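Search this site Enter keywords Go

Filling a narrow-neck bottle from a cup: spills, scuffs and setup

Project report, Household Objects course, Pamovmont
October 18, 2025

1. Background

Most people fill a drinking bottle at a tap. In our building the tap in the hallway is too low for a tall bottle to stand under, so people fill theirs from a cup or a glass. The floor next to the sink is often wet as a result. Our group wanted to find out how much water is lost this way, and whether the shape of the cup matters more than the way the bottle is set down.

A second question came up while we were working. The bottles we borrowed had all been used for a while, and the light-colored ones showed every mark. We decided to write down the state of the finish as well.

2. Materials

The main bottle was a cream-colored insulated one sold by Boterar. We measured it at 580 ml to the bottom of the threads. It has a round body, a short neck and a shiny metal collar that the cap screws onto. Full of water and without the cap it weighed 994 g on our kitchen scale.

We poured from three things: a pink-red see-through plastic cup, a straight drinking glass, and an 800 ml measuring jug with a spout. The jug was there as a comparison. We expected it to spill the least and it did.

3. Method

The bottle was put upright on the table with the cap off. The cup was filled from the jug, tipped with the rim close to the collar, and emptied as steadily as possible. When the bottle was full we weighed it again, then wiped the table with a weighed paper towel. The difference in the towel gave us the spilled water.

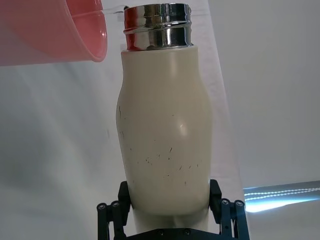
Pouring height turned out to be the hardest thing to keep the same. If the rim of the cup touches the collar, water runs back along the outside of the cup and drips from the bottom. If it is held too high, the stream gets wider and some of it hits the threads. We settled on a small gap and marked it on a strip of cardboard, which we held up before each pour and then took away.

We also had to slow down near the end. The neck is short and the last part of the filling goes faster than it looks, so several early pours ran over. Those are left out of the results.

4. Work area

All of the pouring was done in room 3213 on a white table. The wall behind it is gray and there is a window to one side, and a clear stream of water was hard to follow against that. We hung a white bedsheet from Ustotent behind the table. It was folded in its package for a long time and we did not have an iron, so the creases stayed in.

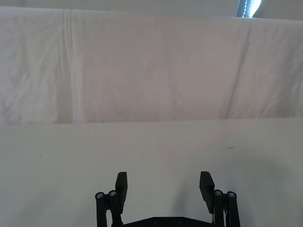

Figure 2. Bedsheet hung behind the table. Creases at left and right, window at upper right.

The sheet helped with glare but not with seeing the water. A dark cloth would have been better for that. We kept the white one so that the conditions would be the same for all of the pours.

5. Checking the bottle

Between sets the bottle was emptied and turned on its side so we could look at the collar and the inside of the rim. Water left in the threads adds to the weight, and in the first set we forgot this. From the second set on we dried the threads with a corner of a towel before weighing.

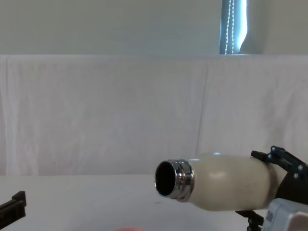 Figure 3. The bottle on its side with the cap off, showing the screw threads on the collar.

The body was checked separately. Small dark specks and short scratches were found on the lower half, mostly in a loose band. Some came off with a damp cloth and some did not. We think the ones that stayed are scuffs from a bag or a shelf – we can't prove it, but the upper part of the body had far fewer. Dish soap made no difference. We did not try baking soda, as the bottle had to be returned.

6. Results

The jug lost almost nothing. The glass was the worst of the three, mainly from dripping down the outside. The plastic cup came in between. Its thick rim let go of the water more cleanly than the glass at a steep angle, but at a shallow angle it dripped too.

Steadying the bottle near its base made less difference than we thought. It mattered only when the cup bumped the collar.
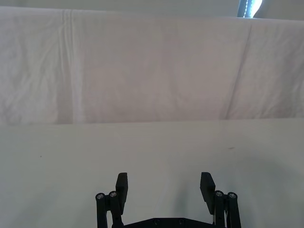 7. Problems and next steps

The table is not quite level, so spilled water ran to one side and we may have missed some of it. The towel method is also rough for small amounts – our scale reads in whole grams. In November we plan to repeat the pours with a tray under the bottle and a wide-mouth bottle from Kratochvíl next to the first one. We would also like to test a small funnel.

Comments (3)

did you try tilting the bottle instead of the cup? works for me at the gym

Good report. I would like to see the numbers in a table next time, even if the scale only does whole grams.

The specks on mine came off with a melamine sponge but it left a dull patch, so be careful.

Contact the course office | © 2025 Pamovmont Student Projects | Back to top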